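Is the Pronard two-arm kit worth it for a first robot?

zamley_dad49
Posted July 30, 2021

I've been eyeing the Pronard two-arm kit since April and I keep going back and forth. It's the one Vinura sells as a bundle, both arms plus the Bravo software. My daughter and I want something for the kitchen table that can pick up small stuff, and alphabet blocks would be plenty for us! I've built a couple of 3D printers, never an arm. Is setup a nightmare? And do you really need two arms, or is that just a way to sell more motors?

gearmuncher
Had mine for a few months now and I'm pretty happy with it. Building it took me 13 hours, and a good chunk of that was me putting one wrist together backwards (check the cable side before you tighten anything). Bravo walks you through calibration and that part is painless.

Two arms are worth it if you like sorting. One can hold back while the other goes in, and you can split the table between them. I use plain wooden letter blocks — cheap, light, and the printed faces give the software something to look at.

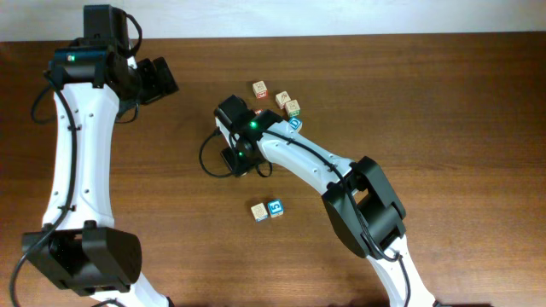 Letter blocks on the table, both arms powered up.

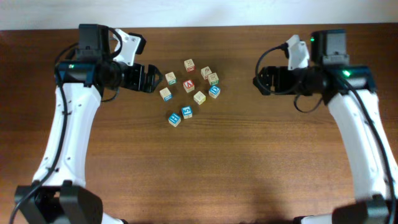
What I'd want to know before buying:

1. Reach. It's fine for the middle of a table, less fine for the corners. Keep the blocks where both grippers can get to them, and spread them out a bit at first. Tight clusters are where mine bumps the neighbors.

2. Cables. They run along the outside of the links and loop out at the wrist. Leave slack, but clip them down or they'll drag across your blocks.

3. Support. Vinura answered me in a day and sent a replacement motor, no argument.

If I had to gripe, the manual is 30 pages and the gripper gets half of one.

bolt_and_nut_job
one arm is enough for a kid imo. get the single, add the second later, same software

tinkertable
I'd go with two, but budget for a spare motor. Mine did 3,000 picks before a gripper motor started buzzing, and waiting on the part was the worst of it. Also clamp the bases down good. Mine walked a little every time the arm stopped hard, and then all my saved positions were off.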